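Wood grain

Wood grain is the direction, texture and pattern of the fibers in a piece of wood. The word is used in several meanings, and this sometimes causes misunderstanding between sellers and buyers of timber. A carpenter who speaks of grain usually means the direction in which the fibers run. A furniture buyer usually means the picture that is seen on the surface, which specialists prefer to call figure.

Origin

A tree grows by adding new wood under the bark. In regions with a cold winter, the wood that is formed in spring has larger cells and a lighter color, and the wood formed in summer is denser and darker. The difference between these two layers makes the growth rings. When the trunk is cut across, the rings appear as circles. When it is cut along its length, the same rings appear as lines, arches or long ovals.

Trees of the wet tropics may have rings that are hard to see or no clear rings at all. Their pattern comes mostly from the pores and from changes in the direction of the fibers.

Types of grain

Straight grain runs parallel to the length of the board. It is the easiest to plane and to split. Spiral grain appears when the fibers wind around the trunk while the tree grows, and boards from such trees often twist during drying. In interlocked grain the direction of the spiral changes every few years, so that a quartersawn board shows light and dark stripes. Wavy grain is well known from maple and is often used for the backs of violins.

Influence of sawing

The same log can give boards of very different appearance. Plain sawing is the cheapest method and gives wide arches in the middle of the board. Quarter sawing gives narrow parallel lines and a board that moves less with the humidity, but more wood is lost. Rift sawing lies between the 2 and is chosen mainly for table legs, where all four sides should look similar.

The mill at Huro, which worked mainly with oak and ash, kept a sample room with 159 boards arranged by method of sawing. Part of this collection was later moved to the timber school in Waro, where it is still used for teaching.

Grain in furniture

In a table top the grain normally follows the longest side. There is a practical reason for this – wood swells and shrinks mostly across the fibers and very little along them. A top with the grain along its length will change in width during the year, and the fasteners under it must allow this movement. Slotted screw holes and small wooden buttons are the usual solutions.

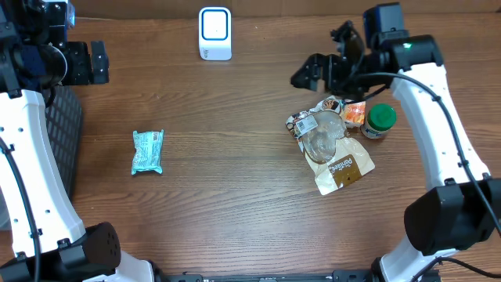 When several boards are glued together, the maker has to decide how they are placed beside each other. Some workshops choose boards from one log, so that the color is even. Others accept a mixed surface. The Robichaud workshop was known for turning every second board with the heart side down, a habit which divides opinion among furniture makers until today.

Finishing

Oil makes the contrast between early and late wood stronger and gives a warmer tone. Water-based varnish changes the color less, but it raises the fibers, and a light sanding is needed between the coats. A paper of 200 grit or finer is suitable for this work. Sanding should follow the direction of the grain. Scratches made across it are difficult to see on raw wood and become very clear after staining.

Imitation

Painted grain was common on doors of cheap softwood in the nineteenth century. The painter pulled a comb or a dry brush through a wet glaze. Today the pattern is mostly printed on paper or film. The Ivar series of printed panels repeated its pattern after roughly 2 meters, and on a long wall the repetition could be noticed.

See also

Figure (wood)
Growth ring
Quarter sawing
Veneer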